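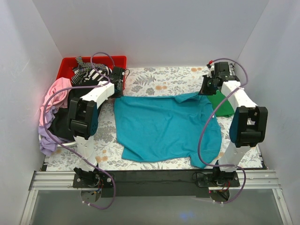

Lo que pasó con Jadwiga Urbańczyk lo cuento yo porque estaba allí, en su cocina, comiéndome sus galletas, y porque después he leído de todo y casi nada se parece.

Yo le llevaba las redes a Jadwiga desde que la serie Mornon la hizo famosa (bueno, famosa en esa escala en la que te piden una foto en el aeropuerto pero el del taxi no te reconoce). Le escribía las felicitaciones, los agradecimientos a las marcas, esas cosas. Lo demás lo ponía ella, y a mí me daba un vuelco el estómago cada vez que la veía coger el teléfono con las dos manos.

Aquella noche de octubre se estaba quemando el teatro viejo de Ekura. Salía en todas las cadenas, con el techo ya hundido, y medio mundo del cine colgaba velitas y corazones. Jadwiga había debutado en ese teatro, así que lloró un rato, de verdad, y luego escribió: "Me duele Ekura. También me duele Vevia, que lleva tres días bajo el agua y no sale en ninguna parte". Le dio a publicar antes de que yo tragara la galleta.

- ¿Está mal? - me preguntó.

- Está bien escrito - le dije, que era mi forma de no contestar.

A los diez minutos tenía 264 respuestas. Las primeras eran cariñosas, alguna hasta llevaba un poema. Luego Tianyou Dong, que había trabajado con ella en Mornon y no la tragaba, puso un "hoy no tocaba, compañera" y se abrió la compuerta. Que si quería protagonismo, que si competía en desgracias, que si alguna vez había pisado Vevia. A medianoche pasaban de 3,000 y yo ya había dejado de leer, o eso le decía a ella, porque leía en el baño con el grifo abierto.

Me llamó Xinyi Shen, su representante, con esa voz suya de dentista.

- Que lo borre.

- No quiere.

- Pues que pida perdón.

- ¿Por qué exactamente?

Se quedó callada tanto rato que pensé que se había cortado. Luego dijo que lo pensaría y me mandó un comunicado de tres párrafos en el que salían "sensibilidad" y "contexto" dos veces cada una. Se lo leí a Jadwiga en voz alta y le dio la risa floja, y a mí también, y acabamos las dos sentadas en el suelo junto a la nevera.

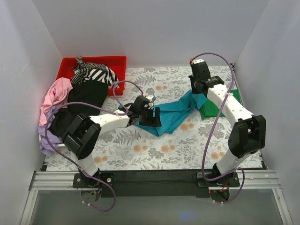
¿Borró Jadwiga el mensaje al final?

Lo dejó donde estaba y apagó el teléfono hasta la tarde siguiente.

Cuando lo encendió había un correo de un tal Jinfeng Wei, maestro en Vevia. Decía que en el gimnasio de su escuela dormían unas 600 personas, que la señal iba y venía, y que alguien había leído el mensaje por megafonía. "No sabíamos que lo sabían", ponía. Venía también una lista de lo que necesitaban: mantas, pilas, leche en polvo.

Jadwiga leyó la lista dos veces, se puso las gafas y me pidió el número de Xinyi.

- ¿Para el comunicado? - pregunté.

- Para el camión - dijo, y se comió la última galleta.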